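What Is a Petition, and Can Kids Start One?
By Rochelle Paewai
03/03/2018

When I was nine, the town of Gromeck decided to close our library on weekends. I was furious! Weekends were when I did all my reading (and, okay, a lot of whispering with my best friend Shin). My aunt handed me a clipboard and said, "So ask them to change it." That was my first petition.

A petition is a letter that lots of people sign. It asks somebody in charge to do something, or to stop doing something. The somebody might be a mayor, a school principal, or even a whole government. Each name on it means "I agree with this."

Who can sign?

It depends on the place. Some towns only count grown-ups who can vote there. Others let anyone who lives in town sign, kids included. Check the rules before you start, or you could end up crossing names out later, and that's a sad way to spend an afternoon.

What happens to all those names?

Someone at the town office checks them. They look for people who signed twice, or who wrote something silly like Captain Noodle. If there are enough real names, the council has to talk about the petition at a meeting. In Gromeck you need 67. We got 1091, and my hand hurt just from carrying the clipboard! 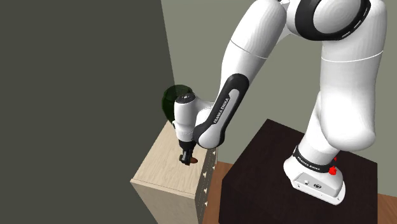 Does it always work?

Nope. A petition is a way of asking, and the people in charge can still say no. My cousins in Reltitz asked for a crosswalk on Guva Street and the council turned them down. They tried again in July with more names and a better map, and the second time they got it.

How do I write a good one?

Say what you want in the very first sentence. Keep it short enough to read while standing on a doorstep. Be polite, even if you're mad (I was very mad). Then put lines underneath for names and addresses, and bring 2 pens. One will run out.

And our library? It opened again on Saturdays. Sundays took another year of asking.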